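Samedi de rangement. Je m'étais promis de trier les outils avant décembre, alors j'ai commencé par le bac jaune, celui des petites choses.
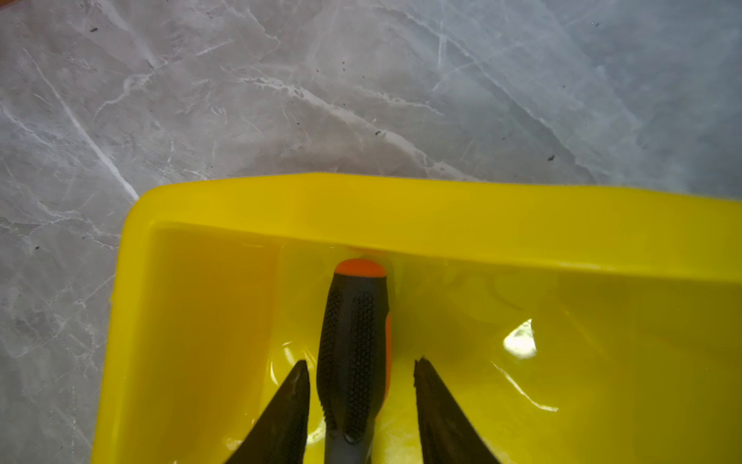

Le tournevis noir et orange est celui que je prends pour presque tout. Dirk De Smet m'a conseillé de le laisser sorti — il a raison, je le cherche chaque semaine.

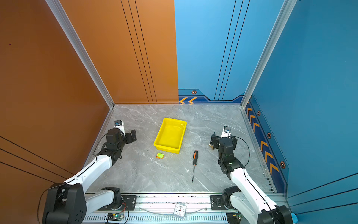
J'hésite encore à racheter un second bac, plus profond, chez Van Rooij. Pour les vis, j'attends les boîtes qu'Annelies Verschueren doit me rendre. Il reste 3 tiroirs à trier.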